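Gashi picking cell: equipment plan and gallery
Storomus Automation, planning group
Posted 10/27/18 by Emlyn Pumphrey

Notes on what we intend to buy for the grocery picking cell, and in what order. Prices are held in the budget sheet kept by Branwen Hopkin and are not repeated on this page. Comments on the arm mounts should go to Aurelio Paredes before the January order closes.

Arms and mounts
Two arms per station. The second arm holds the container, so it needs grip strength and a steady wrist but little reach. We priced a cheaper arm for that side and dropped the idea, as it would have meant two sets of spares and two controllers to maintain.

Grippers
Zalten parallel grippers on both arms. Budget for 4 spare sets of fingers per station in the first year. Finger pads are a separate line and are charged to consumables.

Cabling
The external loop is the cheap option and the one we have costed. An internal run adds 5 weeks to delivery. Carys Prydderch has asked for a cable sleeve to be quoted either way.

Display stand and stock
Artificial produce is bought once and does not spoil, which keeps it out of the running costs. The order should be written by shape and size, with the supplier free to choose within each. Long items need the most thought: the green beans lie in a tangle and the pale cucumbers are stacked in level rows, so the two set very different tests for the same gripper. Carrots and tomatoes cover the middle ground. Mixed compartments cost no more than single ones and should be kept.
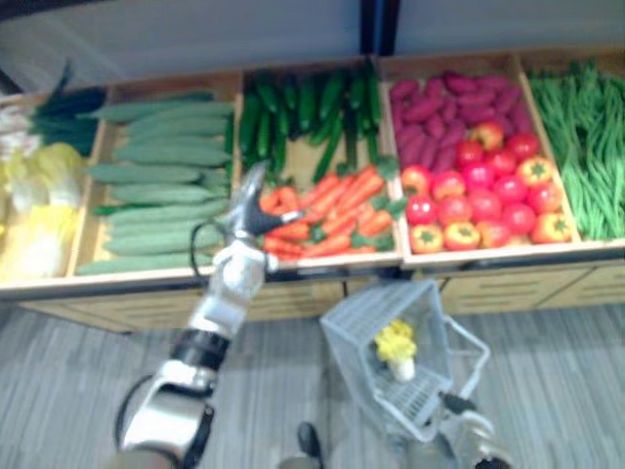

Baskets
Lead time is short and the unit price is low, so the only real choice is the handle. A rigid handle is easier to hold at a fixed angle, but Tendurico lists it only in lots of 400. The white mesh basket has a thin handle, with the gripper closing near it, and any replacement should be checked against that grip before we commit. Mohammed-Awal Antwi will order 34 for the first build from a smaller supplier.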